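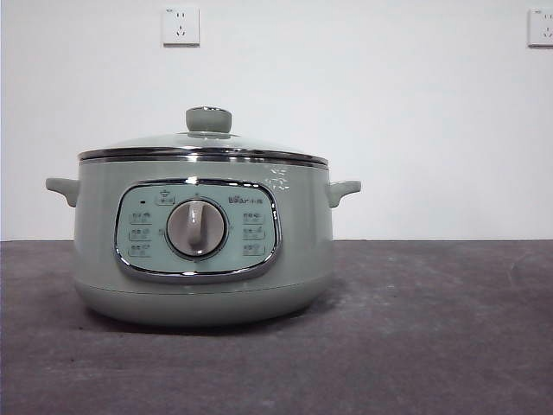 What does the lid of a small electric cooking pot do to its energy use at a simmer?
It lowers the heat lost from the water surface, so the heating element is switched on for a smaller share of the time, and the size of the saving depends mostly on how well the lid meets the rim.

3. Materials and Procedure

3.1 Appliances

The study was limited to compact electric pots with an integrated heating element, a separate lid and a manual control. Appliances with a pressure seal were excluded, as were those whose program could be changed only through a keypad. Six pots met these conditions and were carried through the full test series. The type is shown in Figure 1: a drum-shaped body in matte green, a domed lid with a central knob, a side handle on each side, and a rotary dial on a front panel with printed function labels in Chinese.

Figure 1. Electric cooking pot with domed lid, metal lid rim and front-mounted dial.

Each pot was cleaned, dried and left at room temperature overnight before its first run. Handles, lids and knobs were kept as supplied. Labels on the control panels were translated before testing, and the settings were then assigned to one of two groups, "boil" or "hold," according to the power drawn during a preliminary run. The printed name of a setting was not used for this purpose, as similar names corresponded to different power levels on different appliances.

3.2 Test load

All runs used tap water that had stood in a covered container in the test room. Water was chosen over a food load because starch and fat change the boiling behavior and leave residues that affect later runs. The fill was set by mass and was the same for every pot. No salt was added.

3.3 Measurement of energy and water loss

Electrical energy was recorded at the wall outlet with a Nordin plug-in meter. Water loss was determined by weighing the pot, without its lid, before and after each run. Condensate on the underside of the lid was shaken back into the pot before the second weighing. Where this was not done in early trials, the loss was overstated by an amount that varied with the shape of the lid, and those trials were discarded.

Water temperature was measured with a thin probe passed between lid and rim. The probe lifted the lid slightly on one side. To estimate the effect, each pot was also run without the probe, and only the energy and mass readings from these runs are reported in Section 4.

3.4 Lid conditions

Two lid conditions were compared. In the closed condition the lid was seated on the rim and turned once by the knob to settle it. In the open condition the lid was removed and set aside for the whole run. A partly open condition was considered but could not be reproduced well enough between operators.

3.5 Run sequence

A run consisted of heating on the boil setting until the water reached a steady boil, followed by a fixed period on the hold setting. The order of pots and lid conditions was randomized. The full series comprised 396 runs, including repeats after a meter fault. Between runs the pot was emptied, wiped and allowed to return to room temperature. Readings were entered on paper sheets and copied to a spreadsheet by a second operator.

3.6 Limits of the procedure

The water load represents soups and thin porridges fairly well, but it says little about rice or thick stews, in which the surface is partly covered and evaporation slows as cooking proceeds. The room was free of drafts, and a pot placed near an open window or under a range hood would lose more heat with the lid off. Lid fit was judged only by its effect on mass loss. No attempt was made to measure the gap at the rim directly, and wear of the rim over long use was outside the scope of the work.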